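Misura Kids: Why Things Work

Mostly Air! The Secret Strength of Cups, Balls and Baskets

Reading time: one snack

Go and find a paper cup. Hold it in your hand and give it a very small squeeze. It bends, doesn't it? Now let go, and it pops back. Stand it upside down on the floor and press gently on the bottom with your palm. Suddenly it feels a lot tougher!

How can the same cup be floppy one way and strong another? The answer is all about shape, and once you know it you'll start spotting it everywhere, from the kitchen cupboard to the bridge on the way to school. We're going to look at three everyday things that are made of very little stuff wrapped around a lot of air: a paper cup, a little plastic ball and a wire basket.

What does "hollow" mean?

Something is hollow when it has an empty space inside. Well, it looks empty. Really the space is full of air, and air is made of tiny bits called molecules that are much too small to see.

A brick is not hollow (unless it has holes in it, and lots of bricks do). A balloon is hollow. So is a drum, a drinking straw, a tennis ball and many of the bones in a bird's wing. Hollow things are usually light for their size, and that makes them easy to carry, easy to throw and easy to fly with if you happen to be a pigeon.

The paper cup

Take a flat sheet of paper and hold it by one edge. It droops. It can't even hold itself up! Now roll it into a tube, tape it and stand it on the table. You can put a small book on top of it, and if you are careful the tube will hold.

You didn't add anything except a bit of tape. You only changed the shape. When paper is curved, it can't fold over so easily, because to bend it down you would have to squash the curve as well. Engineers call this stiffness. A stiff shape keeps its form when you push on it.

A paper cup is a curved wall with a round bottom fixed inside. Most paper cups are wider at the top than at the bottom. There's a very handy reason for that: they can slide inside each other and make a stack. If cups had perfectly straight sides, each one would need a whole cup's worth of room. The people who run the Drumden summer fair used up 1,357 paper cups of lemonade last year, and every one of those cups arrived nested in tall stacks in a few boxes. Imagine the pile if they hadn't!

Look closely at the top of a drinking cup and you'll often find that the edge has been rolled over into a tiny tube. Run your finger around it. That roll is a curve on top of a curve, and it helps the mouth of the cup stay round when you pick it up. It's nicer on your lips, too.

But why doesn't the cup go soggy?

Good question! Plain paper is made of plant fibers, which are like very thin threads all tangled together. Water loves to creep in between them. Drip some water on a paper towel and watch the wet patch spread – that's creeping water in action.

Cups for drinks usually have a very thin coating on the inside to keep the water away from the fibers. Some cups have a plastic coating, and others have wax or something made from plants. It can be so thin that you'd never notice it. If you leave a drink in a paper cup for a very long time, though, water may find its way in at the seam, which is the place where one edge of the paper overlaps the other. Can you find the seam on your cup?

The little ball

Now for something that has no seam you can easily see, no top and no bottom. A ball!

A table tennis ball weighs less than three grams. That's about as much as a small coin. It's a thin plastic shell filled with air, and it is tougher than you might think, because a ball is curved in every direction. A tube curves one way only, around and around. A ball curves around AND up and over. Wherever you push on it, the push gets spread out across the shell, like a whisper being passed around a whole classroom.

Eggs do this trick as well. An eggshell is thin and brittle, yet a hen can sit on her eggs without cracking them. (Please don't sit on any eggs to check.)

A ball also has a habit that every parent knows about. It won't stay put! A cup standing on its flat bottom touches the table with a whole ring. A ball touches the table at one tiny spot, so the smallest slope or puff of breath sends it off under the sofa. If you have lots of light little balls, you need something with walls to keep them in.

The wire basket

People have been making baskets for a very long time. They were already weaving them 3,000 years ago, and long before that, out of reeds, grasses and thin branches. A wire basket is a newer member of the family, but the idea hasn't changed much. You cross lots of thin things over each other and end up with one strong thing.

Think of a single piece of wire. You could bend it quite easily. Now put a row of wires side by side and another row going across them, and join them wherever they meet. You've got a grid. When something leans on one wire, that wire pulls on all its neighbors through the joins, and they share the work. One wire never has to do the whole job on its own.

And between the wires? Air again! The holes make a basket lighter, and they let you see what's inside without tipping everything out. They also let air flow through, so wire baskets are great for onions, damp swimming things and muddy garden gloves.

There's one rule for holes: they must be smaller than the thing you want to keep. A basket that's perfect for oranges is hopeless for peas. Some baskets have a solid panel at the bottom for just that reason. It gives small things a floor to sit on, and a cup can stand on it without wobbling on the wires.

All three together
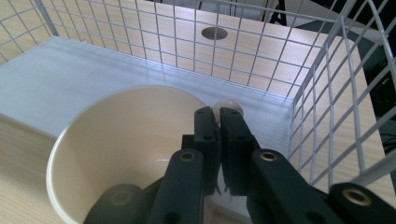
A paper cup and a small off-white ball on the floor of a white wire basket. Three different ways to wrap up some air!

Each one uses its material in its own way. The cup has a smooth wall that goes around in a curve. The ball is round all over. The basket has thin metal wires set out in squares, with a pale plastic panel underneath.

Here's a puzzle to think about. Which of the three could hold water? Which one would float? And which would let the wind blow straight through? Have a guess before you read on.

The cup can hold water, as long as it's a drinking cup with a coating. A hollow plastic ball floats, because it is very light for the amount of room it takes up. The wind blows through the sides of the basket. If you poured water into a basket like that, most of it would be on your socks in no time!

Try it: the Cup Floor

This is our favorite, and it's a brilliant one for a rainy afternoon. Ask a grown-up to help.

You will need:
Some paper cups, all the same size
A flat piece of thick cardboard, bigger than a tea tray
Some books
A bathroom scale, if you have one

1. Put the cups upside down on the floor, in neat rows, with their sides nearly touching.
2. Lay the cardboard flat on top so that it rests on all of the cups.
3. Put one book in the middle. Then another next to it. Spread them out evenly.
4. Keep going until you hear a crunch or run out of books.
5. Weigh the books on the scale and write down the answer.

Now try again with half as many cups. Did they hold half as many books? Try putting all the books at one end, too. What happens to the cups underneath?

In the reading room at Sarpong Street Library, a group of seven-year-olds built a cup floor with 50 cups and used up a whole shelf of encyclopedias before anything went crunch. The cheering was extremely loud for a library.

Try it: one liter of what?

One liter of water weighs 1,000 grams. That's one kilogram, the same as a big bag of sugar. Find a container that holds one liter and fill it with water, with a grown-up nearby if it's heavy for you. Lift it up. Now pour the water out and lift it again.

The container is now full of air. A liter of air weighs just over one gram! So when you carry an empty cup, you are carrying a tiny weight of air along with it, and you've been doing that your whole life without noticing.

Go on a hollow hunt

Take a pencil and paper and look around your home. Can you find something hollow that's made of metal? Something hollow that bounces? Something with a grid? What about something hollow with another hollow thing inside it? (A cup in a basket counts. So does a drum in a cupboard.)

When readers in Zernine did the hunt in September, they sent in whistles, bamboo canes, a cheese grater, a rubber duck and a very fine drawing of a trumpet. Draw the best thing you find, and put arrows on it to show where the air is.

Words to know

Hollow: having a space inside.
Stiff: hard to bend.
Fiber: a very thin thread, like the ones in paper.
Seam: a line where two edges are joined.
Grid: lines that cross each other to make squares.
Molecule: a tiny bit of stuff, far too small to see.

Next on Why Things Work: What makes a zipper zip?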